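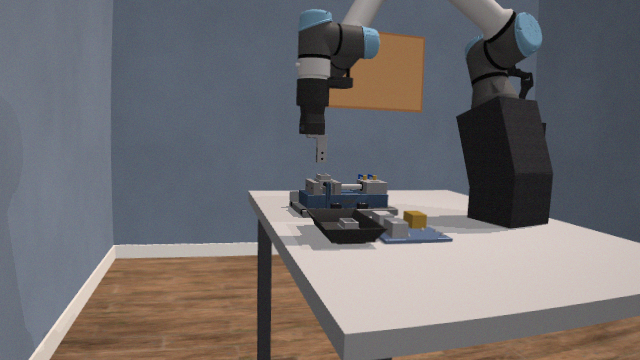
# Re: Sourdough rye swap - who's in?

Hi all,

Consuelo Sotelo wrote:

> I'd love to do the rye swap again in November, but my loaves come out like bricks. I'm using 600 grams of dark rye and whatever starter is left in the jar. Also, does anybody still have the caraway recipe from Kestholm?

Consuelo, I do have it! It was in the back of my Bellano bread book, folded up with a grocery list. The short version goes like this:

1. The night before, stir 200 grams of dark rye flour with the same weight of water and a good spoonful of lively starter. Cover it and go to bed.

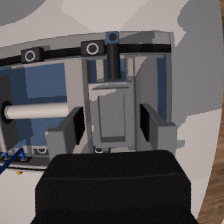 2. In the morning add the other 400 grams of flour, the salt, 2 teaspoons of caraway and enough warm water to make a thick paste (it should look like wet cement - don't panic). Scrape it into a greased pan, smooth the top with a wet spoon and let it rise until you see little pinholes.

I bake mine for nearly an hour, then wrap it in a towel and leave it alone until the next day. My mother-in-law would cut it warm and we'd all pretend not to mind the gummy middle. 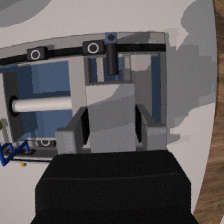

Can you use light rye for this?

Light rye works fine, but go easy on the water and expect a milder loaf.

I'm in for November, by the way, and I'll bring a jar of the Jurić plum butter too, so please somebody bring real butter to go under it! 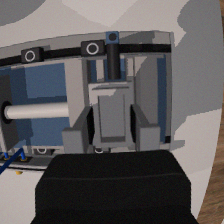 *Black rail, blue panel, white rod*

Let me know if you want some of my starter, Consuelo. I feed it every morning anyway and there's always extra.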